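1/ We are putting wallpaper in the kids' room. I say "we." Laiba has picked the wallpaper and I have been handed a bucket.

2/ The pattern is called Vekness. It's foxes in a birch forest, at night, with a moon on every panel. Five panels, so five moons. I raised this with my wife and was told it's a different moon each time.

3/ Our son wanted diggers. Our daughter wanted "just black." The foxes are what you get when two people lose equally.

4/ Measured the wall. 202 inches wide. Measured it again from the other end and got 203 and a half. Ordered for the bigger number and have decided never to think about where the extra went.

5/ Paste-the-wall, says the leaflet, so simple you can do it in an afternoon. Whose afternoon? It gets dark here at nine in June and we were on panel two.

6/ Stopped for food at that point. Everyone had opinions about the seam by the window, and nobody with an opinion was holding the brush.

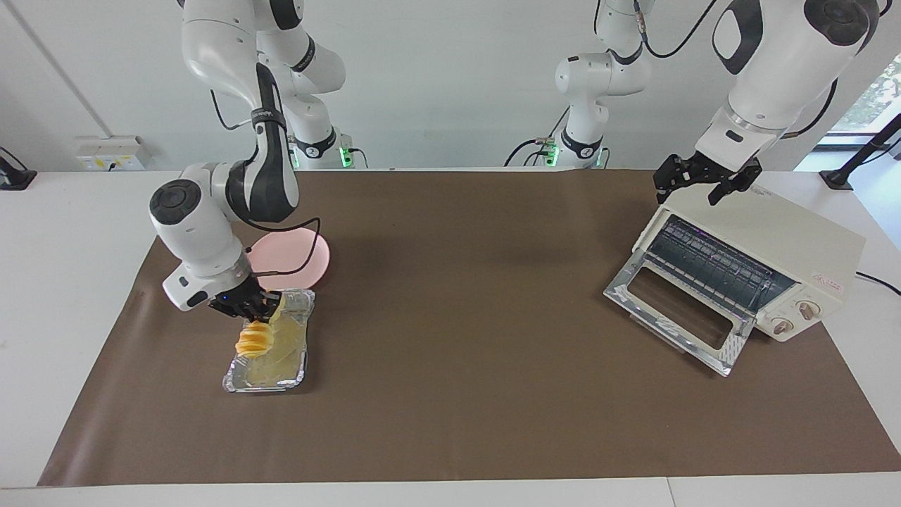
Foil tray, something twisty and golden in it.

7/ Back upstairs. My neighbor Jawad came over to lend me his plumb line and stayed to tell me the house leans. It does lean. I have lived in it for eleven years and was happy.

8/ So you can hang the paper straight, or you can hang it to match the ceiling. Straight means the foxes slowly get shorter toward the closet. We went with straight. The last fox is mostly ears.

9/ Panel 3 had a bubble the size of a saucer. Smoothed it to the left and it moved to the left. I chased it to the edge of the wall and I believe it now lives behind the outlet.

10/ Daughter inspected at bedtime. Says the owl on panel four is looking at her. Can it be turned around? It cannot be turned around. A bookcase is going in front of the owl.

11/ Son has named all the foxes Digger.

12/ There's half a roll left over and Laiba has started looking at the hallway. I'm hiding the bucket in the garage.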